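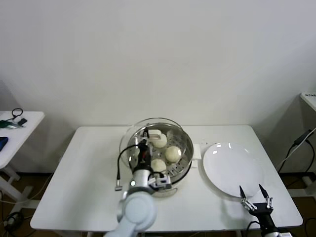

Steamer, buns and plate on the bench, with both arms at the table.

Two arms, one steamer: what rules apply when the robot handles hot food?

Our group runs two small arms at a table for kitchen tasks. The current task is steamed buns: take a bun out of the steamer basket, put it on the plate, repeat. The left arm has a white gripper with boxy fingers and the right one has a black gripper with pointed fingertips. Up to now we have done everything with cold buns and the power off, and the only written rule we had was "keep your hands out when the arms are enabled."

Next month we want to run with the steamer on. Our lab manager asked me for a written procedure before that happens, and I don't know what it should be based on. The arms were sold to us as collaborative, so one person on the team says we don't need anything more. Another says we need a full risk assessment and possibly a fence.

What I would like to know:

Does "collaborative" cover us or not?

Is there a standard for this kind of setup, or do we borrow from the industrial ones?

What do people do about steam, cables and the lid?

Can anybody eat the buns afterward? (I get asked this every week.)

We are in the US, at a small company called Vesiva. No production, no customers in the room. I can add details if needed.

Malsha Jayawardena

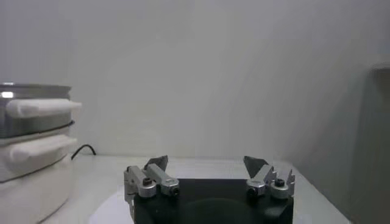

Photo: Malsha Jayawardena / Vesiva

Added after a comment: the picture is the gripper with the steamer to the left of it. The pot has a handle sticking out toward the right and so does the white base under it, so there are two handles one above the other. Somebody asked if the arm can catch on them. I don't know. We have not tested for it.

Answer 1 (accepted)

I wrote the procedures for a test kitchen with arms in it, so I will go in your order.

Collaborative does not cover you. It describes how an application is set up, and the arm is one part of the application. The steamer, the fingertips and whatever is being carried are the rest. An arm that stops gently when it touches your forearm can still tip boiling water on it. Pointed fingertips also need their own look, as contact pressure goes up when the contact area is small. Your teammate who wants a risk assessment is right. Whether you need a fence comes out of the assessment, so don't decide that first.

For standards, start with ISO 12100, which is the general one on risk assessment for machinery. Then ISO 10218 parts 1 and 2 for the robot and for the cell. In the US the matching document is ANSI/RIA R15.06. ISO/TS 15066 is where the guidance on contact between people and collaborative robots was published. Check which editions are current before you buy anything. They were written with industrial work in mind and you will find parts that don't fit a bench with food on it, but the method does fit. If your company has a safety person, bring them in at the start.

What I would put in the procedure for the steamer:

1. Fix the steamer to the table or put it in a shallow tray that is fixed. It should not move if an arm leans on it.
2. Write down who puts the lid on and takes it off. In our place a person did it, with both arms disabled, every time. I see your glass lid tipped up behind the pot. Give it a rack away from the arms. A glass lid near a moving wrist is going to get hit sooner or later.
3. Set a keep-out volume around the pot in software, including both handles. Only open the top of it, straight down into the basket. That answers the question about catching: if the gripper comes in from above and leaves the same way, it has no business at handle height.
4. Route the cables. You have one looping off the left wrist down onto the tabletop, and a tangle on the floor at that side. Clip the wrist cable along the arm with enough slack for full travel. Get the floor ones out of where people walk. The power cord of the steamer should not cross either arm's reach.
5. Emergency stop within reach of the operator, and it stops both arms. Test it at the start of each day. Decide separately how the steamer gets switched off - stopping the arms does not stop the heat.
6. One operator with nothing else to do. No one reaches in until both arms are confirmed stopped.
7. Burn first aid nearby and cold running water that people know how to get to.

Also ask the maker for the temperature and humidity limits of the gripper. Ours were not rated for steam and we got condensation in one of them. We changed to letting the basket stand for 5 minutes with the heat off and the lid off before the arm went in. It cost us some time per run and we kept it.

For eating, no. Unless every part that touches the bun is food-contact material and gets cleaned like kitchen equipment, treat them as test pieces. Label the bag. Throw them out at the end of the day.

Answer 2

Agree with most of the above. I would add two arms means two arms can hit each other. If they are programmed separately make sure only one is allowed over the pot at a time. We had a simple lock in the code for that, arm A has to release the zone before arm B can enter. And run the whole sequence at low speed with the steamer cold whenever anybody moves the steamer, even a little.

I don't agree that a person always has to do the lid. If the lid is part of the task you are studying then the robot has to do it at some point. Do it cold for a long while first.

Answer 3

you don't need all this for a bench robot. we just use tongs and common sense

Comment on Answer 3: The question was about a written procedure the lab manager has to sign. Tongs don't help with that.

Comment on Answer 3: Common sense is fine until a new person starts.

Related questions
Bendo arm drops into safe stop when second arm is enabled
How often should I test an emergency stop on a shared table?
Odix gripper pads: what cleaner is safe?
Risk assessment template for a small lab (148 views)
Can I mount a Matubbar camera bracket above a steam source?
Wrist cable keeps snagging at full reach
Who signs off on a robot procedure when there is no safety officer? (455 views)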